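Tirano Layug 2 Swim Goggles: A Season in the Pool

I bought the Layug 2 in October, when my old goggles started leaking at the left eye halfway through every main set. Tirano sells it as a training goggle that can also be raced in. I have used it for both, mostly in the 25-yard pool at Sturnbridge and at one long course meet, and I have now worn it long enough to say what it does well and where it falls short.

First, the fit. The gasket is soft silicone, deeper than what you get on a Swedish-style goggle but much slimmer than a fitness goggle. It sits inside the eye socket on my face, just under the brow bone. The box comes with three nose pieces and I use the smallest. With the middle one the goggles sealed fine when I was standing on deck and then let water in off every flip turn. If you get leaks out of the box, change the nose piece before you touch the strap. I made the mistake of tightening the strap first and had rings around my eyes until lunch.

The strap is a double one with a plain buckle at the back. It holds its setting, and I have adjusted it only a couple of times since the first week. Pulling it on over a silicone cap is easy. Pulling it on under a second cap, the way a lot of people race, takes some care, as the buckle has a corner that wants to catch. Lorna Panganiban, who coaches my group on Wednesday evenings, tried my pair over a latex cap and had the same trouble with it. She has a narrower face than I do and went straight to the smallest nose piece as well.

On dives they stayed put. I did a block session of starts at the end of a sprint practice and they moved once, on a start where I had my head up and deserved it. At the meet I swam the 50 and 100 free and the 200 IM, and I had no water in them for any of the three. Breaststroke is usually where a goggle gives up on me, with the head coming up and down at every stroke, and there was no problem there.

Vision is good straight ahead and fair to the sides. You can see the wall coming and the swimmer in the next lane. You can't see much above you, so backstrokers looking for the flags should try a pair on first. I have the smoke lens, which is fine indoors under decent lights and comfortable outdoors in the morning. In a dim pool I would want the clear one.

The antifog coating lasted me about as long as these coatings do. For the first six weeks I had nothing at all to complain about. After that I was rinsing them between sets, and by the end of the winter I was using spray like everyone else. Do not rub the inside of the lens with a thumb. Theophilus Sulemana in my lane did that with his pair on the second day and they have fogged ever since.
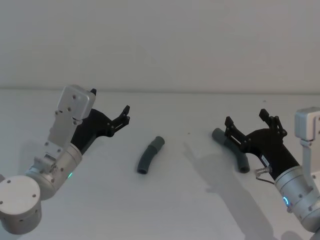 The case is a hard shell with a mesh panel, so the goggles dry out in the bag. It is bulkier than it needs to be, but my lenses have no scratches, and the last pair lived in a cloth pouch and were a mess by spring.

For comparison, I also own the Skadport racing goggle, which costs less and has a lower profile. The Skadport is the better choice if all you want is something for a couple of races a season. It feels quicker off the wall – I doubt it makes any difference to the clock. But I can't wear it for a full practice. After 2,000 yards my eyes ache. The longest I have gone in the Layug 2 is 3,135 yards, an odd number because we ran out of pool time partway through the last swim, and I took them off with nothing worse than the usual marks.

Two things I would like to see changed. The buckle needs a rounder edge. And Tirano should sell the nose pieces separately, as they are small, clear and very easy to lose on a wet deck. I have one of mine left, the one that's on the goggles.

I would buy them again for training. For racing I would try them under your cap at practice before a meet, and if the buckle bothers you, run the strap a little lower on the back of the head. That has worked for me so far.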